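Skasix Opens Hand-Held Gripper Program to Home Users

FOR IMMEDIATE RELEASE
May 12, 2023

Skasix said today that it is opening its Plimow demonstration program to people working in their own homes. Until now, every Plimow recording had been made at the company's test apartment.

Participants hold a gripper and use it to do ordinary bedroom jobs, such as moving a pillow or straightening a quilt. The gripper's camera records each attempt, and Skasix uses the recordings to train the arm that will later do the same job by itself. No robot is needed in the home.

"Our test apartment has one bed, and we made it 557 times," said Zineb Morsy, who leads data work at Skasix. "The arm got good at that bed. Then we moved it to a different room and it had trouble finding the pillow. We need other people's rooms."

The first round will take 500 households and is open to adults in any type of housing. Each household receives a gripper, a charger and a printed task sheet. Sessions last 5 minutes and can be done at any time of day. Participants are asked to leave furniture where it normally stands and to work at their usual pace. Dropped items and second tries should be left in the recording.

Skasix plans to collect 3000 sessions by October. Undden will handle shipping and returns. Du Plessis will check recordings and remove any that show faces or personal papers before training begins.

Applications are open now through the Plimow page on the Skasix website.
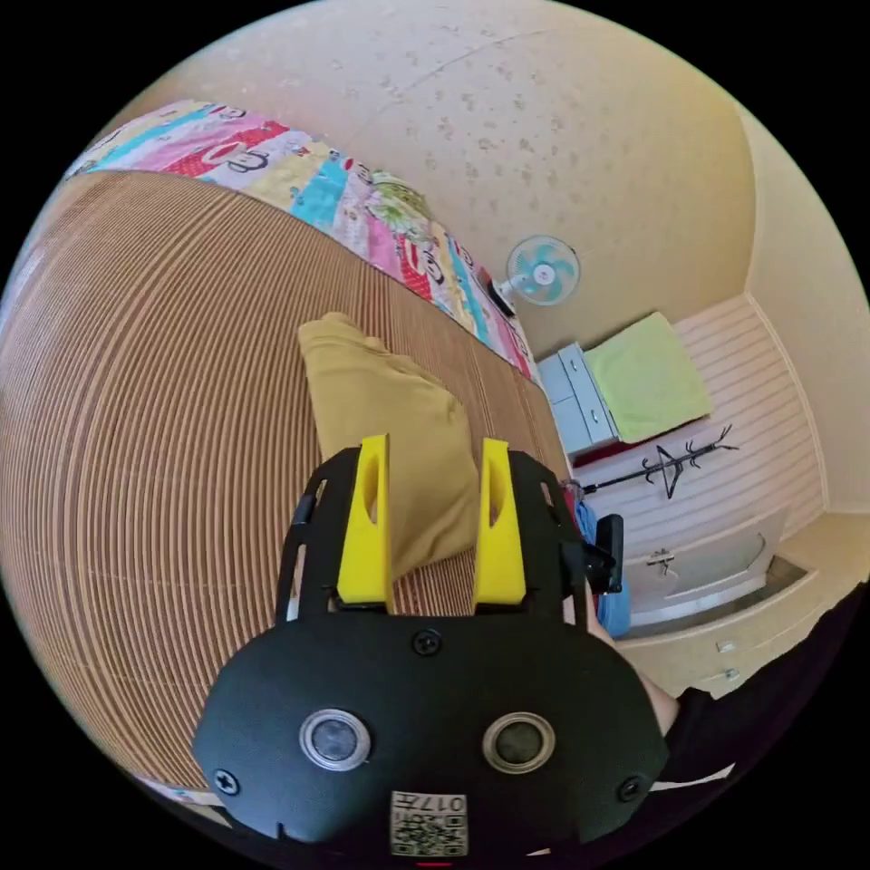
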